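丸テーブルの上、ぜんぶ見せます 二月の作業部屋ギャラリー

こんにちは、Sollsideの作業部屋からです!
二月に入ってから、毎日のように「今日こそ机を片づける」と言いながら、結局なにかを出しては置き、出しては置きで、とうとうテーブルの天板が紙と道具で埋まってきました。片づく気配は、いまのところまったくありません。きれいに整った棚を期待していた方、ごめんなさい。そっちはたぶん春になります。

簡単に部屋の話をしておくと、広さは17平米。引っ越してきたときは広い!と思ったのに、画材と乾いた枝と段ボールが増えるにつれて、どんどん狭くなってきました(枝は花屋さんの余りものをもらってくるクセがあって、これはもう直りません)。真ん中にいるのが丸テーブルで、ここで描いて、塗って、お茶を飲んで、たまにお昼も食べます。四角い机のほうが壁につけられて便利だよ、とは何度も言われました。でも丸いと、ぐるっと回りながらどこからでも手が届くんです。立って作業する時間が長いので、これが思った以上にラク。端っこに物を追いやっても、反対側に回ればそこが手前になる。つまり、いつまでも物が減らないということでもあるんですけど……。

では、どうぞ。

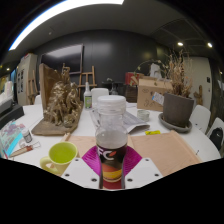
丸テーブル、作業まっさかり。金色の立体と、黄緑のマグと、飲みものと。

まずは金色のかたまりから。いちばんよく「これ何ですか」と聞かれるやつです。
人の形やら岩みたいな形やらがごつごつ集まっていて、見る向きで印象がずいぶん変わります。「Mosmont」という名前で呼んでいる山のシリーズの一つで、土台に平らな板、後ろに背の高い木の板を立てる組み合わせに落ち着くまで、ずいぶん遠回りしました。最初は金の部分だけで立たせるつもりだったんです。ところが机に置くと、まわりのカップや瓶にまぎれて、でっかい文鎮みたいに見えてしまう。そこで背中に白木をすっと立ててみたら、急に山らしくなって、ひとりで「おおー」と声が出ました。

後ろの板には色を塗りたい気持ちと、このまま素の木でいきたい気持ちが、半分ずつあります。塗るなら夜明け前みたいな紺。でも塗ったら戻れないので、しばらく毎日ながめて考える作戦です。ながめているだけで一日が終わることもあります。

金の絵の具は、下に赤茶を一層入れておくと、くぼみのところがぐっと深く見えるのでおすすめです。いきなり金だけで塗ると、どうも折り紙っぽい光り方になりがちで。塗り重ねる回数は、気分です。回数を決めると飽きるタイプなので、ここだけは適当にやらせてもらっています。筆はあまり高いものを使いません。でこぼこの面にぐりぐり押しつけるので、いい筆だとかわいそうになってきます。穂先が開いたおじいちゃん筆が、こういうときいちばん頼りになるんですよね。

それからノート。ピンクと水色と青緑のマーブル模様の表紙が気に入っていて、机のどこにあってもすぐ見つかるのがえらいところです。中身は見せられるようなものではなくて、配色のメモと買い物リストと、たまに夕飯の献立が同じページに並んでいます。それでも何か月か前のメモが急に役に立つことがあるから、捨てられません。今のMosmontの色も、もとは「かぼちゃ、牛乳、赤茶の上に金」という謎の一行から始まりました。牛乳はちゃんと買いました。

下に広げている薄茶の紙は、机を汚さないために敷きはじめたものです。でも、だんだんこっちに描くほうが楽しくなってきました。試し塗りをしたり、線を引いてみたり、本番の紙だと手がかたくなるのに、敷き紙だとのびのび描けるのが不思議です。気に入ったところは切り取って「Ila」という名前の箱にためています。箱といってもお菓子の空き箱なんですけど、Ilaと書いたらなんだか立派に見えてきました。名前って大事ですね。

ロール紙で買うときは、一本30メートルのものにしています。前に短いのを何本も買ったら、すぐなくなるし、芯ばかり増えるしで、こりごりしました。切るときは大きめに。小さい紙を何枚もつなぐと、すきまに絵の具がすうっと入っていって、敷いた意味がなくなります(何度もやりました)。

黄色いふせんは、忘れそうなことを貼っておく用。いちおう決まりがあって、黄色は「今日のうちにやる」です。今日のうちに終わらなかったら、次の日の「今日」ということにして、そのまま貼っておきます。ゆるい決まりなので長続きしています。

そして黄緑のマグ! 私のなかでは、このテーブルの主役はMosmontとこの子の二本立てです。
買ったのは近所の小さな店「Ding」で、1410円でした。本当は落ち着いた灰色のカップを買いに行ったのに、棚の奥でひとりだけぴかーっと明るくて、気がついたらレジに並んでいました。外側と内側で黄緑の調子が違うところがたまらないです。冬の曇った日でも、この色が視界に入るだけでちょっと元気が出ます。ただし、筆を洗う水を入れたカップと並べるのは危険です。一度やりかけて、口をつける直前で気がつきました。それ以来、筆洗いには取っ手のない容器だけを使うことにしています。取っ手があったら飲みもの。みなさんもぜひ。

飲みものの置き場所は、今でも悩みどころです。紙の上に置きたくない、でも手の届くところにほしい。いろいろ試して、作業中はフタが閉まるボトルにするのがいちばん平和だという結論になりました。マグはひと休みのとき用。お茶が冷めていくのを気にしながら塗ると、どうしても急いでしまうので、そういう意味でもボトルは助かります。

さて、テーブルにばかり目がいきますが、部屋のほかのところも少しだけ。
枝や茎の乾いたものは、かさばるけれどどうしても手元に置いておきたい素材です。麦わらみたいな色から、もう少し濃い茶色まで、乾くとそれぞれ違う色になっていくのが面白くて、同じ束でも毎週見飽きません。細いところを折って立体に差し込めば木になるし、束ねて絵の具をつければ、筆では出せないかすれた線が引けます。難点は、ぽろぽろ落ちること。歩くたびに何かしら靴下についてきます。

段ボール箱は、届いたものをすぐ開けて、箱だけずっと残ってしまうパターンです。フタが開いたままだと、なんでも放りこめて便利なんですよね……。そう、便利なのがいけない。「とりあえず箱」はひとつまで、と決めたはずなのですが、はず、ということにしておきます。
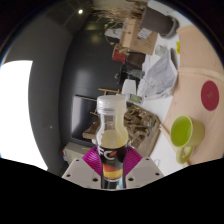

片づけの話で思い出したんですが、うちは段ボールの箱に「開けた月」を書いておくようにしたら減りました。三か月たっても中身を出していない箱は、中を見て分けるだけ。乾いた枝のほうは、古いシーツを下に敷いておくと、落ちた粉ごと持ち上げて外ではたけるので、掃除がずいぶんラクですよ。丸テーブル、私も使っています。脚のところに画板を立てかけておくと意外と入ります。(コメント欄より、匿名の方)

わあ、ありがとうございます! 開けた月を書く、さっそくやってみました。ひとつめの箱に「二月」と書いたところで、もう片づいた気分になっています。危ないですね。シーツの案もいただきです。ほうきで掃くたびに細かいのが舞い上がって、掃除しているのか散らしているのかわからなくなっていたので、これはうれしい。画板は脚のほうに立てかけてみたら、足を伸ばすたびに蹴ってしまったので、もう少し場所を探ってみます。

紙とビニールについても、ついでに書いておきますね。
白い紙や、ます目の入った紙は、どうしても一か所に積みあがります。一枚ずつは薄いのに、ためるとすごい存在感になるんですよね。下描きに使ったものは裏も使う、裏も使ったら絵の具の吸い取りにする、というところまでは決めてあって、その先の「捨てる」がいつまでも始まりません。くしゃくしゃのビニールもなかなか手放せなくて、これは絵の具をつけてぽんぽん押すと、岩肌みたいな模様になるんです。Mosmontの下絵でも大活躍でした。きれいなビニールより、一度しわになったもののほうが断然いい模様が出ます。

そういえば、この部屋のページを見に来てくれた方が、ここを始めてからの合計で3818人を超えたそうです。のろのろ更新なのに、見てくださって本当にうれしいです。机の上がこんな調子でもいいよ、という方は、また夕方ごろにでものぞいてみてください。更新するのはだいたい作業が終わって、お茶を入れなおしたあとなので。

次はIlaの箱の中身を並べてみようと思っています。敷き紙の切れはしばかりなので地味かもしれませんが、並べると意外とかわいいんですよ。台紙に貼るか、ひもで吊るすか、まだ迷い中です。吊るすなら細い麻ひもかな。買い物リストに書いておきます。マーブルのノートの、たぶん夕飯の横に。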